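Every venue in Triltonton now wants to sell me an experience. I only asked for a room. My sister turns 40 in January and we need somewhere to put her, a cake and 20 relatives who mostly get on.

The Bronditz quoted me for a "celebration journey" in 6 stages, one of which was parking. 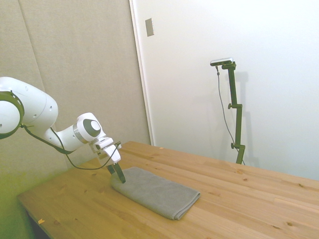
Chair covers were extra, and so was taking them off again. I asked the events manager, Bastien Chauvin, what a plain hall with the heating on would cost — he looked at me as if I'd asked to hire the car park.

We've booked the back room at Dinus. It has a hatch and a piano with 7 dead keys.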